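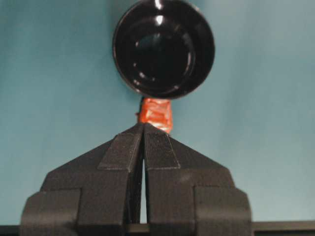 Is the Pincombe 904 saddle kit suitable for someone who has never made model tack before?
It can be, as long as you can already sew a neat line in thin leather and you don't need the saddle for a show next week.

Pincombe 904 Close Contact Saddle Kit, Traditional scale

I have been buying other people's tack for years. Other people are better at it than I am, and they deserve the money. But my old jumping saddle has been glued back together so often that the glue is now the main structural material, and the waiting lists for the makers I like are long enough to raise a real foal in. So in October I bought a kit.

The 904 is the English close contact kit from Pincombe, £18 before postage. I got mine from Hostance, who also sell the buckles, which will matter later. It arrived in a flat envelope that had been posted through the door by somebody with a grudge, and nothing inside was damaged, so full marks for packing.

What you get

Pre-cut leather for the seat, skirts, flaps and panels, a tree in a sort of stiff card, a strip of lace for girth straps and stirrup leathers, a pair of cast stirrup irons, a scrap of foam, and a sheet of instructions printed on both sides. What you don't get is glue, thread, edge dye, buckles or any sense of how long it will take. The listing does say buckles are sold separately. It says it in the same size type as the bit about keeping the kit away from children under three, and I read neither.

The leather

This is where the money has gone, and I have no complaints about that. It is thin, even and properly skived where it needs to be. The flaps take a curve over the barrel of the horse with a bit of damp and some patience. The colour is sold as Havana and is what I would call conker, and it darkens nicely with a tiny amount of conditioner. Test yours on an offcut first. I tested mine on the seat, so I now own a saddle with a well-oiled look in one place.

The cutting is clean apart from the knee rolls, which had whiskers. A fresh blade sorted those out. If you're the kind of person who uses one blade until it is basically a spoon (hello) then change it before you start.

The tree

I don't love the tree. Stiff card is a perfectly respectable thing to make a tree from, and it does keep its shape once the seat is glued down and dry. The trouble is getting to that point. Water-based glue softens it, and the instructions tell you to use water-based glue. My first attempt came out with a seat like a hammock. I prised it apart, cut a fresh tree out of thin plastic packaging using the original as a pattern, and things went a great deal better.

Ayman Zerouali, who shares my table at shows and has made more saddles than I've had hot dinners, used contact adhesive on his and had no bother at all. He also finished it in an evening while watching the snooker. I mention this in fairness to Pincombe and no further.

The instructions

They are written by someone who knows how to make a saddle and has forgotten what it was like when they didn't. Step four is "attach panels". Step five is "attach flaps in the usual way". I spent a long time with step five. The diagrams are good, to be fair, clear line drawings with the pieces lettered, but the letters on the drawings and the letters on the pattern sheet part company somewhere after the skirts. Piece F is a billet guard on one side of the paper and a knee roll on the other. Trust the shape and ignore the letter.

There is nothing on finishing the edges, and edges are what a judge sees from the far side of the table. Burnish them, dye them, burnish them again. A cocktail stick does nicely.

The fittings

The stirrup irons are the surprise of the packet. They're cast, well proportioned and shiny, and they hang level, unlike some I have paid more for. A quick rub with fine wire wool took off the casting line.

The buckles I had to go back for. I bought the Zedberg ones because they were the cheapest, and they have real working tongues, and I have lost two of those in the carpet. If you have the spare cash, the El Idrissi etched buckles are flatter and easier to thread, and look right against leather this thin. Zedberg's are a shade too chunky and give the girth an orthopaedic air.

Fit

I built mine on a Thoroughbred mould with a normal sort of back and it sits well there. On my warmblood it perches. On the cob it looks like a hat. The instructions claim it will fit "most Traditional models", and I suppose it will if you don't mind where. The panels are the place to adjust, and there is enough foam in the packet to pad them out a bit. There isn't enough to do it twice, so think before you cut.

It will need wax under it to stay put on anything glossy. That is true of every saddle I've owned and isn't Pincombe's fault.

How it did at a show

I put it in a jumping entry at our autumn live show, on the Thoroughbred, over an upright. Placed second in a class of two. The judge's note said "nice leather, check girth", and she was right on both counts, as I'd buckled it in a hurry and it was twisted underneath. The saddle itself wasn't mentioned as a problem, and I have chosen to treat that as praise.

From above it looks the part. From the side, you can see where my stitching on the near flap gets thoughtful towards the bottom. I showed the off side.

Good points
Lovely thin leather, mostly clean cutting
Stirrup irons well above what the price suggests
Enough lace for mistakes
Much cheaper than commissioning one

Less good points
Card tree and water-based glue don't get on
Lettering on the pattern sheet
Buckles extra
"In the usual way"

Would I buy another?

I already have. The second is for the warmblood, with a wider plastic tree and the panels padded before they go on, and I've written my own step five in pencil in the margin. If you want a saddle that will win the big performance classes, save up and get on somebody's list. For a local show, or for finding out whether you have any business making tack at all, the 904 is good value and the leather alone would cost you most of the price in scraps.

Allow a weekend. Pincombe say an afternoon, but I think they were timing Ayman.

Four out of five, with one knocked off for the hammock. I'll add a note here when the warmblood's is finished, assuming I find the other buckle tongue before the hoover does.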